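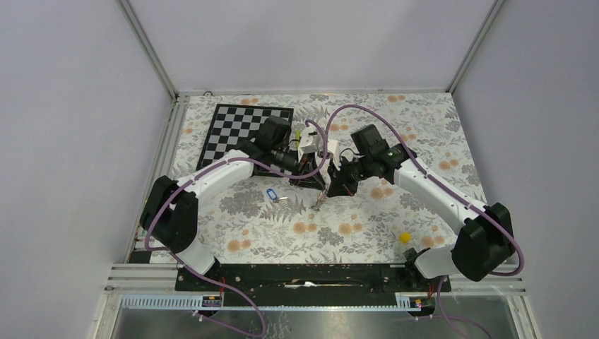
Home & Garden > Bedding, Linen and Laundry

Thread: Old duvet covers, keep, cut up or give away?

Edton_Marge
April 10, 2021
Hello all, hope you're keeping well. I've been meaning to clear the airing cupboard since before Christmas and this morning I finally took everything out and piled it on the landing, where it still is, because I sat down with a cup of tea and lost heart. The trouble is duvet covers. I have far more than we have beds, and most are doubles from when the girls were at home, in perfectly good cotton apart from the odd thin patch where people's feet go. My mother would have turned them sides to middle and got another ten years out of them, but that was flat sheets, and I can't see how you'd do it with a cover that has poppers along the bottom.

My favourite is a leafy one with flowers on it that came from Crabtree's in Lallport, when they still had the upstairs. I can't bear to part with it but the colours have gone very soft and it doesn't match anything now. What do you all do with yours? I'm fairly handy with a machine as long as nobody expects a zip.

Tayla McKinnon
Ooh Marge, tablecloths! A double cover unpicked down the sides gives you a lovely long piece, and a faded floral looks ever so nice with plain white plates on it. I did 2 last summer for my sister's garden do and people kept asking where I'd bought them. Wash it hot first so that any shrinking is over and done with, press it while it's still a bit damp, then turn a good deep hem (I do mine double, it hangs better and you don't need weights on a breezy day).

If it's got thin patches, lay it on the floor and work out where they fall before you cut. Mine were all at one end so I lopped that off and made napkins out of the good bits in between.

pegbag
Sorry to be the grump, but I wouldn't. I tried it with a polycotton one and it slid about all through dinner, and gravy went straight through to the wood. Bedding is woven to be soft on your skin and most of it is too light for a table. Dust sheets and pet beds, that's where ours go, and the really good ones to the charity shop if they'll have them.

Tayla McKinnon
That's the polycotton though, pegbag! Proper cotton grips much better, and you want something under it anyway. An old flannelette sheet cut a bit smaller than the top does the job and saves the table from hot dishes too.
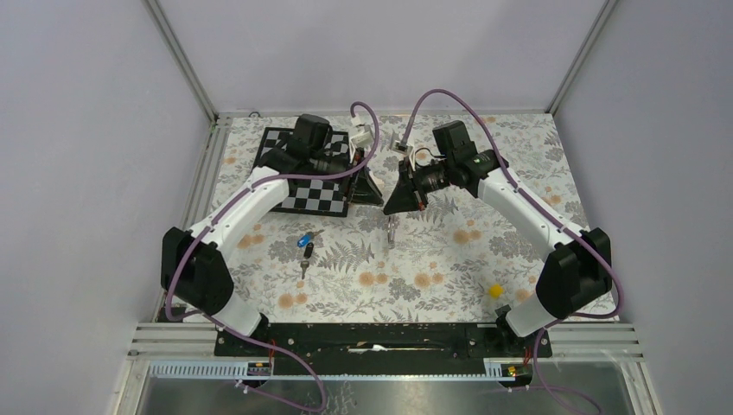
Elfriede Sperling
I'm with Tayla on the cotton and with pegbag on the gravy, if that's allowed. I use mine for afternoon tea and keep a wipeable cloth for proper meals. One thing I'd add for Marge is not to fight the fading. I once dyed a tired flowery cover in the machine with a packet of Zovitz in dark green, thinking I'd be clever, and the stitching stayed pale because it was polyester thread, and the flowers came out like old bruises. It's lining the dog's basket to this day. The soft colours are the nicest thing about old bedding and you can't buy them.

pegbag
Fair enough about the flannelette, I hadn't thought of that. I still say you'll be ironing it for ever. A double is a lot of cloth to iron for one cup of tea and a scone.

Tayla McKinnon
I put the radio on and rather enjoy it, but I know I'm odd!

Edton_Marge
Oh you are a kind lot, thank you. I've had a proper look and the leafy one is pure cotton according to the label, so it's going to be a tablecloth, and I've found 3 more that can be dust sheets because we're decorating the back bedroom in May. Pegbag, I promise to think of you while I'm ironing. Does anyone know whether I should unpick the poppers or just cut the whole strip off? They're very firmly on and my eyes aren't what they were.

Elfriede Sperling
Cut the strip off, Marge, and keep it in your button tin. It'll do for a cushion cover one day, and there's no zip to put in.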